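How to Remove White Rings and Small Marks from a Wooden Table

Written by Dindo Mangubat
Last updated 23 April 2020

When I moved to Stonow, I bought a dining table second-hand from the Vlček furniture shop. The price was very good and the reason was clear as soon as I put it under my kitchen light. There were white rings everywhere, one long dull area on the side where somebody must have eaten breakfast for many years, and a dark spot near one corner. I am not a furniture maker, but I have now cleaned this table and several others for friends, and I wrote down the way I do it.

The method is for tables with a clear finish, such as lacquer, varnish or shellac. If your table is painted, or has a plastic surface printed to look like wood, please read only the part about cleaning. The other steps will not help it and can leave a patch which is more shiny than the rest.

What you need

Soft cotton cloths, old T-shirts are fine
Mild dish soap
A bowl of lukewarm water
White vinegar
Olive oil or mineral oil
An iron without steam, or a hair dryer
Very fine steel wool, grade 0000
Paste wax in a neutral colour (I use Hanard, but any furniture wax will do)

First find out what kind of mark you have

White or cloudy marks are in the finish. Moisture went into the top layer and stayed there. These marks are usually the easy ones.

Dark or black marks are in the wood. The water went through the finish and reached the wood fibres, often at a place where there was a scratch already. You cannot take these out with oil or heat. I will say more about them later.

Dull marks with no clear colour are mostly old polish, grease or soap. Very often they go away with only washing, so do not start with anything stronger.

If you are not sure which kind it is, look at the table from a low angle, with a lamp on the opposite side. A mark in the finish changes when you move your head. A mark in the wood stays the same.

Step 1. Clean the whole top

Put a few drops of dish soap in the bowl of lukewarm water. Wet a cloth, wring it out until it does not drip any more, and wipe the table in the direction of the grain. Change the water when it becomes grey. My first bowl was almost brown, so do not be surprised.

Wipe again with clean water and dry the table at once. Then leave it until the next day before you judge the result. Some of the rings I wanted to treat were only dirt around the edge of a cup, and they were already gone.

Step 2. Try oil on the white marks

Rub a little oil on the mark with your finger, along the grain, and leave it for eight hours. I do it in the evening. In the morning wipe it off with a dry cloth.

If the mark is weaker but still there, you can do it 2 times more. After that, oil will probably not do anything further and you should go to the next step.

Step 3. Try gentle heat

Heat helps the moisture to leave the finish. You must be patient with it, as too much heat makes a new mark.

Fold a dry cotton cloth in 2 layers and lay it over the ring. Empty the water from the iron completely and put it on the lowest setting. Touch the cloth with the iron for a few seconds, lift it, look under the cloth, and touch again. Keep the iron moving. If the finish feels sticky, stop immediately and let it become cold.

With a hair dryer the work is slower but I find it safer, and I recommend it if the table is old or belonged to your grandparents. Use the low setting and move it from side to side at the distance of one hand.

Step 4. Vinegar and oil for the dull area

For a larger dull area I make a mixture. Take one cup (237 mL) of olive oil and the same quantity of white vinegar, and put them in a jar with a good lid. It is too much for one table, so make less if you do not have a lot to do. Shake it each time before you use it, because the two liquids separate quickly.

Put a small amount on a cloth, rub along the grain, and then dry with a second cloth until your hand does not feel oil on the surface. Try it first at a place nobody sees, for example under the edge. On shellac I would leave out the vinegar.

Step 5. Steel wool for the last bit

Only do this step if there is still something left that disturbs you. Put some wax on the steel wool and rub very lightly with the grain. Do not make circles. Three or four strokes, then wipe and look. You are taking off a very thin layer of the finish, and you cannot put it back.

Steel wool leaves small pieces of metal. Collect them with a damp cloth, otherwise they can rust later and you will have dark points.

Step 6. Wax the table

Wax the complete top and not only the place you repaired, or you will see the difference in the evening light. Put it on thinly. Wait until it looks hazy, which depends on the room and on the wax, so read the tin. Then polish with a clean cloth.

I learned to polish properly at a weekend course in Flatstead one October. The teacher told us that most people use too much wax and not enough cloth. My arm was sore for days, but the course table looked beautiful.

What to do with dark marks

As I wrote before, dark marks are in the wood. The usual treatment is oxalic acid, sold as wood bleach, and for this the finish has to be removed first. It needs gloves, eye protection and good air. I have not done it on my own table. The dark spot is still there and a fruit bowl stands on it.

If the table has value, take it to a restorer.

Everyday use

The marks come from ordinary things that stay a long time in one place. Mugs are the worst, especially when a few drops run down the outside and collect below. Plates from the oven are next. Board games are harmless for the surface, but check that the bottom is clean, as a grain of sand under a board makes fine scratches every time a player pushes it a little. Lift things when you move them, also small things.

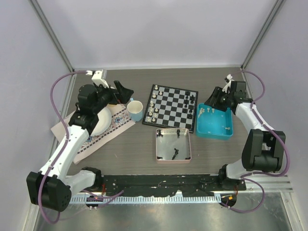 A mug is on the table in the first picture, a plate and a chessboard in the second.
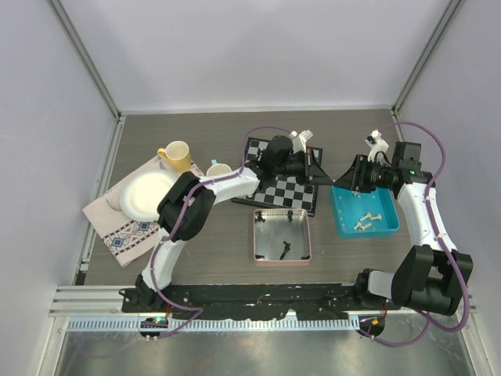 Coasters and placemats

Cork and felt are both good. I do not like coasters of soft rubber or plastic, as some of them react with the finish after months and leave a sticky shape. If you have such coasters, put them away at night.

Glass coasters look nice but water stays under them when they are put down on a wet table. Glue a piece of felt on the bottom.

A tablecloth does not protect against heat. Use something thick under the pot, also when the cloth is on.

How often to repeat

I wash my table with a damp cloth after meals and dry it. I wax it in October, before the heating season, and one more time when the first layer does not shed water well. To test, put a single drop on the surface. If it stays round, the wax is good. If it goes flat, wipe it away and take out the tin.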